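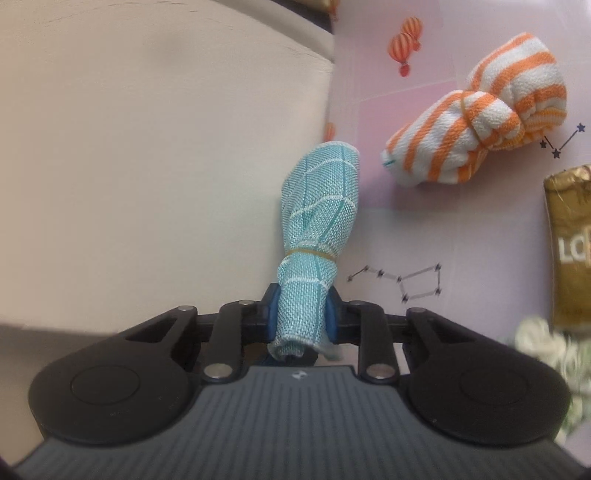

Kitchen Linens > Care and Storage > Your Stovden Tea Towel Set

Section 4: Rolling, Banding and Putting Away

By now your towels have had their first wash (see Section 3) and you are probably wondering where on earth they are all going to live. Most of us were brought up to fold a tea towel in half, in half again, and stack it on top of the others, and there is nothing wrong with that if you have a deep shelf and a patient household. But the towel you want is always third from the bottom, and the pile slides over when you pull it out. We have come to prefer rolling, with a rubber band round the middle to keep everything together, and this section takes you through it slowly. Once you have done a few you will find your hands do it while you are thinking about supper.

What you will need

A clean, dry towel for each roll
One thin rubber band per towel (a small bag comes in the box; ordinary ones from the kitchen drawer do just as well)
A flat surface a bit larger than the towel
A drawer, basket or wide jar to stand the finished rolls in

4.1 Rolling a towel

1. Check that the towel is properly dry, hems included. The hem is several layers thick and will hold damp long after the rest feels ready, so give it a good pinch between finger and thumb.

2. Lay the towel out flat and smooth it from the middle outwards with the palms of your hands. If yours is one of the checked towels, use the lines to help you. When they run straight, the towel is straight, and you can tug a corner here and there until they do.

3. Fold one long side in towards the middle, then the other over it. You should have a long strip. Don't fuss if the edges don't meet exactly.

4. Start at one corner of the strip and roll towards the opposite side, keeping the lower end a little tighter than the upper. The layers will wrap across one another on the slant and the top will come out broader than the bottom. We like that broad top very much, as it gives you something to get hold of when the drawer is full.

5. Keep a hand on the roll while you reach for the band. (Put the band within reach before you start. We have all learned this one the long way.)

6. Slip the band on from the narrow end and work it up until it sits just below the middle. One turn may be enough on the thinner towels; go round twice if the roll feels slack.

7. Tease out the fabric on either side of the band so that it isn't bunched. A small bulge underneath is quite usual and will do no harm at all.

Note: The bottom hem may curl outwards or leave a little flap hanging loose. You can tuck it in if it bothers you, but it will very likely work its way out again, and the roll holds perfectly well with it as it is.

Caution: Do not stretch the band further than it wants to go. An old rubber band that has turned shiny or cracked can snap without warning, and it stings. Keep bands away from babies, toddlers and pets, who will all happily put them in their mouths.

4.2 Standing the rolls in a drawer

1. Empty the drawer and wipe it out. Let it dry with the front open while you have a cup of tea.

2. Put the first roll in the back corner, broad end up, and work forwards in rows. If your drawer is shallow, lay the rolls on their sides with all the narrow ends facing the same way.

3. Leave a finger's width between the last row and the front of the drawer, so that nothing catches when you close it.

4. When a towel comes back from the wash, put it at the back and move the others forward. This way they all take a turn, and you don't end up with two tired favourites and a row of towels that have never seen a plate.

A full set of 12 will stand comfortably in most kitchen drawers. If yours is on the narrow side, the Dirkora basket is 225 mm across and sits nicely on a worktop, although any basket with reasonably upright sides will serve you just as well.

4.3 Longer storage

Perhaps you have put some towels by for the spare kitchen or the caravan, and they won't be wanted until September. For anything longer than a few weeks, please take the rubber bands off and use a strip of cotton tape or a bit of soft ribbon. Rubber can perish as it ages, and it may stick to the cloth or leave a brownish line that is a nuisance to shift. Keep the rolls out of direct sunlight, and open them up once in a while to let the air in.

4.4 If something isn't quite right

The roll springs open. The band is too loose, or the strip was too wide to begin with. Unroll, fold the sides in further and try again.

The towel is creased where the band sat. Give it a sharp shake and hang it up for an hour. A warm iron will see to the rest, though for drying up it hardly matters.

The roll leans over. The bottom is usually to blame. Tap the narrow end gently on the table to level it, or stand the roll between two steadier neighbours.

The towel smells musty. It went away damp. Wash it again following Section 3, dry it thoroughly, and check the others that were next to it.

Continue to Section 5: Stains, Scorch Marks and Mending

Reader comments (3)

Ashraful Howlader
Did the whole drawer last night with my daughter, who is now in charge of rubber bands. Do you think the same method would work for napkins? Ours are a lot smaller and I can't get the slanted bit to stay put.

Hildegard Kramer
Ashraful, with napkins I leave out step 3 and just roll from the corner. Works nicely. I use the thin bands that come round spring onions, well rinsed!

Romis
I wish I had read 4.3 before last summer, I have a line across two good towels. Soaking helped with one of them, the other is for the car now.

Last updated: September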